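Home | Posts | Sewing | About | Search

Rack weekend!

I finally did the bedroom clothes on Saturday, and I am so happy with it that you're getting a whole post (sorry, Manju, the soup one is coming). 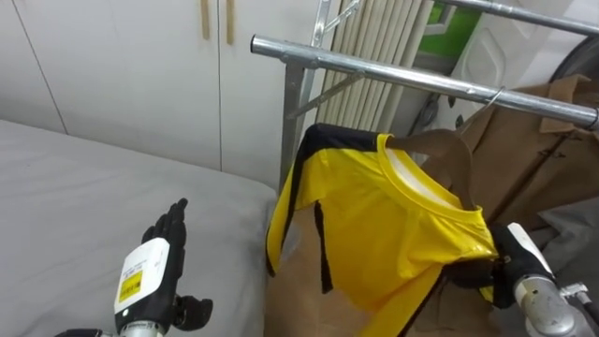 My rule for years was that shirts get folded. Then Anjani talked me into hangers, and I gave in completely – 15 of them, wooden, bought secondhand in April. The silver metal rack stands close enough to the bed that I can lay things out on the gray sheet, sort, turn, and hang. The wardrobe is for coats now!

I saved the yellow ones for last because they're my favorites and I wanted to enjoy it.

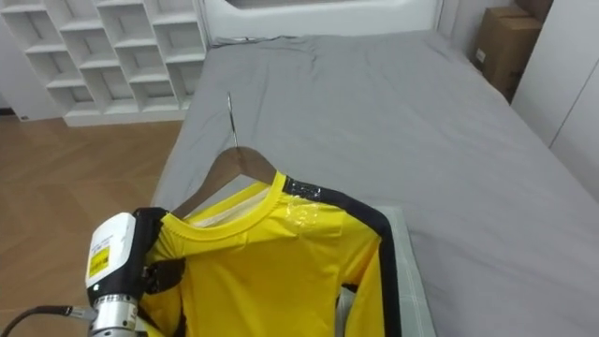 Yellow with the black stripe, on its hanger.

Hanger in through the neck, shoulders straight, a little tug on each sleeve. Teguh does up every button first and I don't have the patience, so round collars suit me fine.

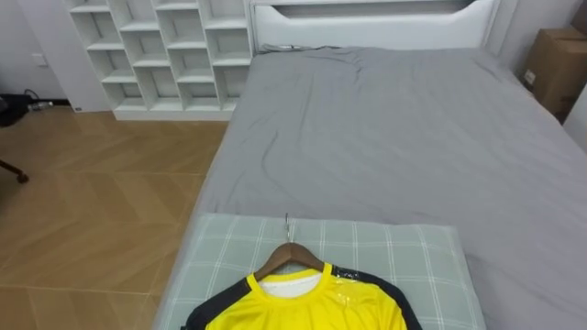
Page 2

I love yellow against that mint check pillowcase, so much that I now want curtains in the same green. Next up is the sock drawer, and I can't wait!

Contact | © 2019 Intan Sumampouw | Back to top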